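Guia do utilizador Fluser
Secção 4 – Seguir artistas, digressões e alertas de bilhetes

Antes de começar
Esta secção explica como acompanhar bandas e artistas a solo na aplicação Fluser, receber avisos de novos concertos e juntar projetos de membros que saíram de um grupo. É preciso ter a conta criada e o endereço de correio eletrónico confirmado (ver Secção 2).

4.1 Seguir um artista
1. Abra o separador Descobrir e toque na lupa.
2. Escreva o nome da banda ou do cantor. A pesquisa ignora acentos e maiúsculas.
3. Escolha o resultado com a fotografia de perfil. Os resultados sem fotografia são páginas de tributo ou listas criadas por fãs.
4. Toque em Seguir.
5. Escolha o tipo de avisos: Tudo, Só concertos ou Só lançamentos.

Nota: cada conta gratuita pode seguir até 400 artistas. Quando o limite é atingido, o botão Seguir fica cinzento e tem de deixar de seguir alguém antes de continuar.

4.2 Membros e ex-membros
Quando um elemento deixa um grupo, a página da banda mantém o nome dele em Formações anteriores. Quem segue a banda não passa a seguir automaticamente a carreira a solo.

1. Abra a página da banda.
2. Toque em Formação e depois em Formações anteriores.
3. Toque no nome do músico. No caso dos Narusance, por exemplo, aparece Kevin Hennessy, com o ano de entrada e o de saída.
4. Ative Incluir projetos a solo.

As notícias dos dois perfis passam a surgir na mesma lista, com etiquetas de cores diferentes. Para as separar de novo, repita os passos e desative a opção.

4.3 Alertas de pré-venda
1. Em Definições, toque em Alertas e depois em Bilhetes.
2. Indique a cidade e a distância máxima que aceita percorrer.
3. Escolha a antecedência do alerta. O valor de origem é 2 horas antes da abertura da pré-venda; o máximo é 31 dias.
4. Se tiver um código de clube de fãs, introduza-o no campo Código. O código tem 11 caracteres e não leva espaços.
5. Toque em Guardar.

Atenção: o alerta não reserva lugares. A compra é feita na página da bilheteira e as condições de troca e reembolso são as do promotor.

Atenção: os horários são mostrados no fuso do seu telefone – confirme-os na página da sala se estiver em viagem. Uma pré-venda marcada para as 10h00 em Lisboa aparece como 11h00 em Madrid.

4.4 Calendário da digressão
1. Na página do artista, toque em Digressão.
2. Toque no ícone do calendário, no canto superior direito.
3. Escolha Todas as datas ou Só as minhas cidades.
4. Autorize o acesso ao calendário do telefone.

As datas adiadas ficam a tracejado até haver nova confirmação. Se a digressão de Nic Giolla passar de outubro para a primavera, por exemplo, a entrada antiga é apagada quando a nova data for publicada.
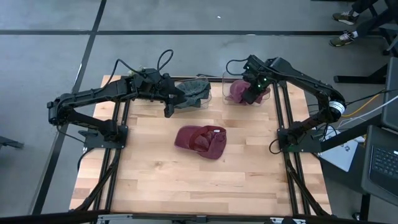 Fig. 4 – Mesa de madeira clara com dois braços robóticos pretos e duas caixas de plástico transparente.

4.5 Se não receber avisos
Verifique se as notificações da Fluser estão autorizadas no sistema do telefone e se o modo de poupança de bateria está desligado. Nos telefones Brokix, a aplicação tem ainda de constar da lista Aplicações permitidas em segundo plano.

Se o problema continuar, termine a sessão e volte a entrar. Os artistas seguidos ficam guardados na conta, mas os códigos de clube de fãs têm de ser introduzidos outra vez.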